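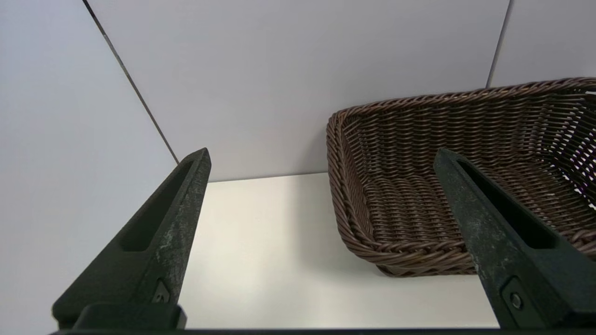 Wrist view with the fingers open at the basket.

Yulan Dai has worked on the grasp planner at Morker since February, and she spends most of her day on timing. "The planner gives you a pose," she says. "The controller has to get there while the picture is still good."

Her team logged 2,809 grasp attempts on the two-arm setup. In 2,162 of them the first plan was used as is. She is more interested in the others, where the software had to plan again partway through the reach.

Clear plastic is the hard case. Glare changes as the wrist turns, so the edge the detector found a moment ago can shift. Dai's fix was to stop trusting any edge seen in fewer than four views in a row.
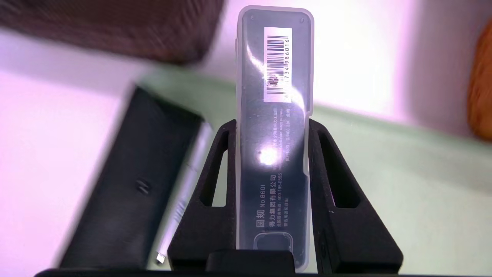 Antigoni Theodorakopoulos is not convinced, and says that waiting for more views only hides a weak detector. Dai accepts part of that. "It costs us 236 milliseconds," she says. "I'd like to have that back."

The other open job is the arm scheduler, called Teldale. It keeps both arms out of the same space by locking whole zones of the table, and Dai wants smaller zones.

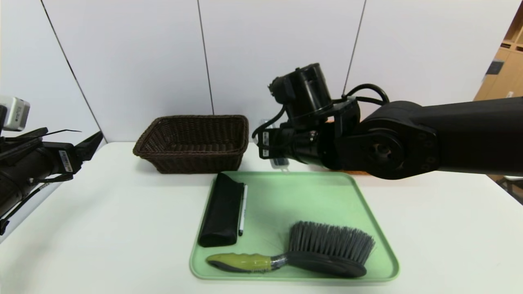
Both arms at the table, with the tray in front and the basket behind.

"Right now one arm waits when it doesn't need to," she says. The new version is still running in simulation.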